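Pultville growers' help board: Bulbs, rhizomes and tubers

Bearded iris: no bloom two years after division
Posted by Hatem Amrani, July 7, 2024

I lifted and divided a clump of Nellus (tall bearded, lavender self) and replanted 25 rhizomes in a raised bed. Foliage is healthy, fans reach 30 inches, no sign of rot or borer. Two seasons on, not one stalk. Soil is clay loam, pH 6.8. The bed gets sun until early afternoon. I feed with a general lawn fertiliser in March. Is this planting depth or feed?

Dalia Benjelloun
Probably feed. Lawn fertiliser is high in nitrogen and gives leaf at the expense of bloom. Change to a low-nitrogen feed, 5-10-10 or similar, applied in early spring and again after the flowering period. Check depth as well. On clay the top of the rhizome should be level with the surface or slightly proud of it. If you have mulched over them, pull the mulch back.

Santeri Pesonen
Mine did the same. Moved them, they flowered.

Rohani Pillai
Agree with Dalia on nitrogen. Also look at spacing: 25 in one bed may be too close. Allow 12 to 18 inches between rhizomes. Replant six weeks before the first hard frost at the latest. Teshome, in the same bed as my Nellus, flowers a year sooner after a move, so variety has some bearing on it.

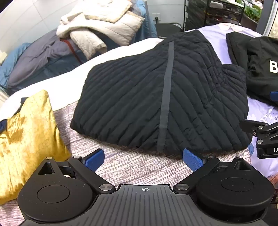

Black quilted garment, spread out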